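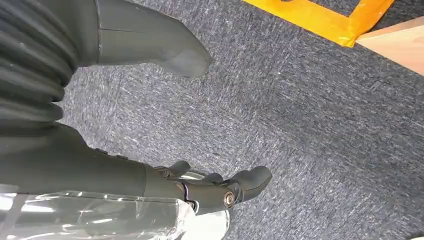

1/9 Equipment plan for the coming year: notes from the Skeltwood Robotics Workshop

The Workshop has completed its review of handling equipment for the next budget round. The main points are set out in this thread for partner departments and for suppliers who have asked about our timetable.

2/9 The plan covers 2 further arms with grippers, their spare parts and the floor space they will need. It does not cover computing, which is budgeted separately by the Faculty.

3/9 Quotations were received in September from Jondel and Wijaya. Both met the reach and payload we had asked for. They differed most on service terms: Jondel includes an annual inspection in the purchase price, while Wijaya charges for each visit.

4/9 Spare parts have been given their own budget line for the first time. Ribbed bellows covers, gripper fingers and pivot bolts were previously paid for out of general consumables, and orders were often held back until the next quarter. Departments should no longer charge these items to consumables.

5/9 Protective film is also included. Clear plastic sheeting is a small cost, but last year it was bought in single rolls by four different teams at four different prices. It will now be ordered centrally from Stekmont, together with floor marking tape. The unit price for the tape is 397 pence per roll.

6/9 On floor space: the new arms will work over carpet, as at present. A hard floor was considered and has been deferred to a later year. Work areas will continue to be marked with yellow tape, and teams are asked to keep the open carpet within reach of an arm free of bags and cables.

7/9 Delivery is expected to take almost 12 weeks from the date of order. Teams planning trials in the spring should allow a further 7 working days for installation and safety checks before booking any time on the new equipment.

8/9 Comments on the draft plan should reach Jozefína Skála, Equipment Planning, by the close of business on Monday, October 31, 2022. Comments on supplier choice should refer to the numbered criteria in the draft. General statements of preference cannot be scored.

9/9 The existing arms will remain in service throughout. Requests to transfer them to teaching laboratories will be considered once the new units have been accepted, and a form for this purpose will be posted on the Workshop's page.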